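Zernham Entertainment Desk – Ticket: Solheim season 3 reunion live recap returns 503 during broadcast
Status: Resolved. Component: Live recap, push alerts. Priority: High

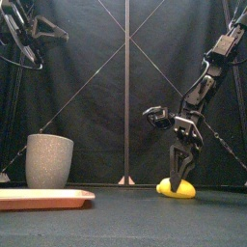 Yung-ching Tu: I get the same error from home and from the office, so please don't close it as a local network problem. The recap loads if I open it from the front page. It fails if I tap the alert on my phone. I tried twice in a private window and got the same split both times. Readers are writing in under the older Solheim posts asking where the reunion coverage went.

Kwan-ho Tu, 8:52 p.m.
Confirmed. Alert link returns 503 with the plain Vanwood error body. Front page link returns the recap in normal time. The story is published, the slug is correct and the embargo flag is off. Leaving the story alone for now. Do not unpublish and republish. That would change the timestamp on every entry in the Flustari live module and the reunion would read out of order.

Kwan-ho Tu, 8:58 p.m.
Checked so far:

Flustari module status: connected, entries saving.
Zernham origin: up, response time high.
Vanwood edge: serving cached pages normally, refusing a large share of uncached requests.
Image host: normal.
Comment service: normal, slow to post.

The refusals began right after the 8:40 p.m. alert ("Solheim reunion: the engagement is off"). The two earlier alerts this evening did not cause refusals, but both went only to the Solheim topic list. The 8:40 p.m. alert went to the full subscriber list.

Yung-ching Tu: Correct, I picked the full list. The broken engagement was on the schedule as top news, and we always send those to everyone. Should I send a second alert with a fresh link? Writers are asking.

Kwan-ho Tu, 9:01 p.m.
No. A second send will make it worse. Please hold all alerts until this ticket says otherwise, including the red carpet one set for 9:15 p.m. Entries in the live module can continue.

Yung-ching Tu: Held. The red carpet alert is moved to draft. Writers are still filing. The segment with the former host is about to start, and they expect it to run long.

Kwan-ho Tu, 9:09 p.m.
Found the difference between the working and failing links. The front page link is the bare story address. The alert link has a tracking value on the end, and since the template change in April that value is unique for each recipient. Before April it was one value for the whole send. Vanwood treats every distinct address as a separate page. Each reader who taps the alert is asking for a page that has never been cached, and the request goes through to the origin.

Our Vanwood plan allows 2000 uncached requests per minute. Past that limit the edge answers 503 without contacting the origin. The limit is doing what it was set up to do.

Kwan-ho Tu, 9:14 p.m.
Second factor. The origin is slow to build this particular page. Ordinary recaps build quickly. The reunion recap has the cast box turned on, and the cast box is set to "all seasons." That loads 221 profile records for every build: the full Solheim cast, hosts, guest judges, and the ex-partners who were given profiles after the beach house episodes. For each profile it also looks up the latest story and a relationship status line. None of this is cached separately.

So the page is expensive to build, and the alert forces it to be built again for each reader. Either condition alone would probably have gone unnoticed.

Yung-ching Tu: The all seasons setting was a request from the desk. People watching the reunion want to look up who dated whom in season one. Can we keep it in some form? It gets used heavily on reunion nights.

Kwan-ho Tu, 9:17 p.m.
It can come back later as a link to the cast page. For tonight I am switching the box to the current season only. Editors do not need to do anything. The box will shrink on the page and the "Exes and alumni" tab will disappear.

Kwan-ho Tu, 9:22 p.m.
Change 1 applied: cast box set to current season. Build time is down. Refusals continue, as expected, because the per-recipient value is still in place on links already sent.

Kwan-ho Tu, 9:31 p.m.
Change 2 applied: Vanwood rule added to ignore the tracking value when deciding whether a page is cached. The value is still passed to the analytics script in the reader's browser, so alert reporting should be unaffected. Rule is limited to addresses under /recaps/ for now. Waiting for it to reach all edge locations.

Yung-ching Tu: The alert link works on my phone now. It took a moment the first time. Opened it again and it was immediate. One of the writers still gets the error on hers.

Kwan-ho Tu, 9:36 p.m.
Ask her to close the tab and tap the alert again. The error page itself can be held by the browser for a short time. If it persists, send me the full address she sees, including everything after the question mark.

Yung-ching Tu: Closed and reopened, it loads. Separate problem: the newest entry she sees is from 9:20 p.m. I can see entries after that in the Flustari editor. The one about the ring being returned is missing from the public page on all our phones.

Kwan-ho Tu, 9:41 p.m.
Known side effect of the rule. Now that the page is cached for alert readers, they get whatever was in the page when the copy was made. The live module is supposed to fetch newer entries once the page opens. Looking at why it does not.

Kwan-ho Tu, 9:49 p.m.
The module's refresh call uses the story address as its own key, tracking value included. Flustari has no entry stream under that longer address, so it returns an empty list and the module keeps the entries it started with. From the front page the address is bare and the refresh works. This fault has presumably been there since April. It was hidden because every alert reader was getting a newly built page.

Change 3 applied: module configuration now uses the story ID as the key. Purged the recap page once at the edge. Please confirm that the ring entry is showing.

Yung-ching Tu: Showing, and in the right order. The poll under it ("Whose side are you on?") has gone back to zero votes, though.

Kwan-ho Tu, 9:55 p.m.
The votes are not lost. The poll was also keyed on the address. I have pointed it at the story ID and will merge the earlier votes after the broadcast. Suggest hiding the poll result until then so that readers do not quote the wrong figure. A screenshot of a lopsided result will travel further than the correction.

Yung-ching Tu: Result hidden, voting left open. Can I release the red carpet alert? It is getting stale – the outfits segment ended a while ago.

Kwan-ho Tu, 10:04 p.m.
Released for the Solheim topic list only. Refusals at the edge have been at zero since 9:52 p.m. Will watch this send before clearing the full list.

Kwan-ho Tu, 10:20 p.m.
Topic list send completed, no refusals. Full list cleared for use. Please keep a gap between full list sends for the rest of tonight.

Yung-ching Tu: Understood. We have one more planned, for the closing statement from the couple's former best man, if he says anything usable. Otherwise we will skip it.

Kwan-ho Tu, 11:35 p.m.
Poll votes merged. Result can be shown again. Ticket moved to Resolved, with the notes below for whoever picks up the follow-up work.

Cause
Push alert links carried a different tracking value for each recipient, which bypassed the edge cache. The recap page was slow to build because the cast box was loading every season. Combined load after a full list send passed the uncached request limit at Vanwood and readers received 503.

Not the cause
Flustari outage. The live module kept accepting entries throughout.
Story publishing error. The recap was live the whole time at its bare address.
Traffic from the front page. Those requests were served from cache.

Follow-up
Extend the tracking rule from /recaps/ to /news/ and /galleries/. Galleries need testing first, as the slide number is carried in the same part of the address and must not be dropped.
Change the alert template so that the value is shared across a send. Audience team to confirm whether anything in their reports depends on the per-recipient version.
Add a separate cache for cast profiles. Relationship status lines may be up to an hour old once this is in place. Editors should purge a profile by hand when they publish a split or an engagement.
Remove "all seasons" from the cast box menu on live recaps until the profile cache is done. The standalone cast page keeps all seasons.
Check other modules for keys based on the full address. The episode rating stars are likely affected.

Yung-ching Tu: One question on the profile purge. If a couple splits, do we purge both profiles or does one cover the pair?

Kwan-ho Tu: Both. The status line is stored on each profile separately. If the split involves a third cast member who is named in the line, purge that profile too.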